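3.2 Sediment and storage

Runoff from the school roof was collected over five weeks in September and October. Each sample measured 1000 mL and stood for 80 minutes before the clear layer was drawn off.
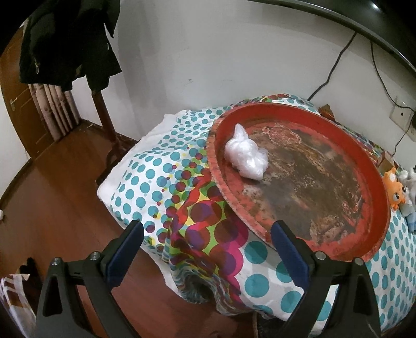
Suspended solids were measured by filtration, following the method in Yeshi Admasu's lab notes. The first sample gave 400 mg/L, the highest value in the series. Residue can also spread unevenly over a wide, shallow base, as on the floor of the red basin, so a single scraping is a poor estimate of total mass. Later samples were filtered whole.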